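Speaker notes - two arms, one bench
Florêncio Seixas, March

1. Hello
Say who I am and where we build: the Henriques workshop, evenings mostly. Ask who has built something that moves. Hands up! Then straight in, no history of robotics.

2. What we wanted
One arm can pick things up. Two arms can pass things between them, and that's the bit I fell for. Project name is Plenent (long story, tell it in the pub).

3. The handover
Go slowly on this slide. Left gripper offers, right gripper meets it, left lets go. We logged 178 tries and 39 were clean. I was thrilled with 39 - the first evening we had 2! Mention Ivisen's timing script, which saved us weeks of fiddling.

4. Cables
My favourite subject, sorry. Every cable needs slack for the furthest reach, then a bit more. Move the arm by hand through its whole range before you tie anything down. Label both ends, even on a short run.

5. Fingers facing fingers
Let people look before talking. Point out the jointed links and the ridges on the lower left fingertip, then how the cables go round the arm.
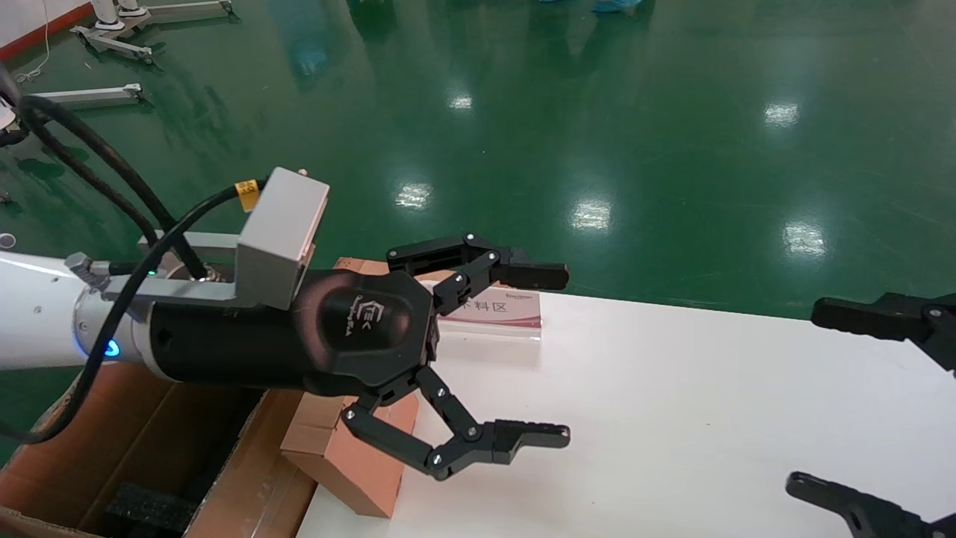
6. What's next
Softer fingertips, and 3 new objects to try. Davent wants an egg. I'd love to try an egg! Questions, then tea.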